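**Ticket: tidying cell leaves things behind in the bin**
Opened by: Kerstin Rothe
Site: Mesalthorpe
Status: open (was closed, I've reopened it, sorry Tapio)

Right, so the short version is that the arm will happily clear most of a mixed bin and then get itself in a tizz over the last few bits. I've been asked whether this thing could put away a kitchen drawer yet, and my answer is still "most of one, on a good day".

I went through the log on Sunday with a very large tea. Of 2,000 pick attempts, 1,317 ended with the thing in the tote. The rest were misses, drops or the planner giving up and going home. Not awful! But if my lad put away two thirds of the washing-up and lobbed the rest on the floor I'd have words.

**What I've tried so far**

- Re-ran the hand-eye calibration. No change that I could see.
- Went back to the old grasp settings (the Oduvach ones). Worse on thin things, a bit better on bowls.
- Slowed the approach right down. Fewer drops, but painfully slow - I could have emptied the bin by hand and done my emails.
- Swapped the fingertips for the spare Rajput set. Still the same trouble with anything flat.

The pattern, as far as I can make out, is long thin stuff and anything tucked up against a wall. It wants to come straight down with both fingers, and if there's a wall in the way it throws the grasp out and picks a sillier one.

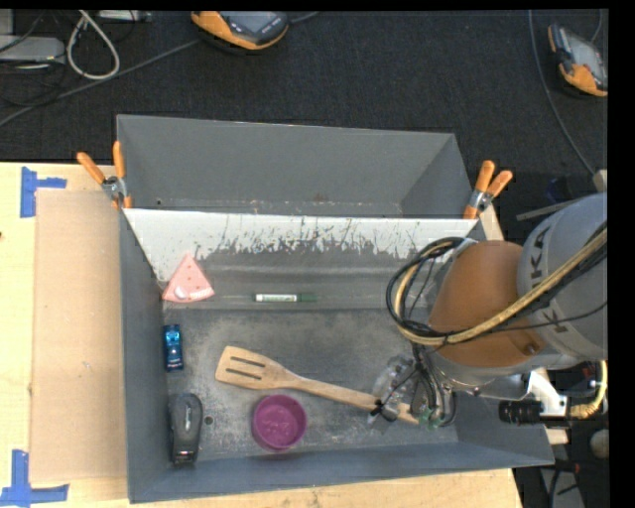

Slotted spatulas are my particular bugbear. The planner likes the broad end because there's more of it, then the handle swings about on the way up and catches the side. I'd grab it by the handle near the middle without thinking, and so would anyone who's ever fried an egg. Markers are the other one, as they roll if you so much as nudge them.

**Reply from Tapio Heiskanen, 14:20**

Can you try turning the wall margin down to 2 mm and leave everything else alone? I think it's far too cautious. Plarkdale had the same complaint and that's what I told them.

**Me again, 16:45**

Done. It's going for things by the wall now, which is lovely, but it clonked the side twice and I hit stop the second time. I've put the margin back for tonight. Could you look at the handle business next? Logs are on the shared drive in the usual folder, and I'm in from eight tomorrow.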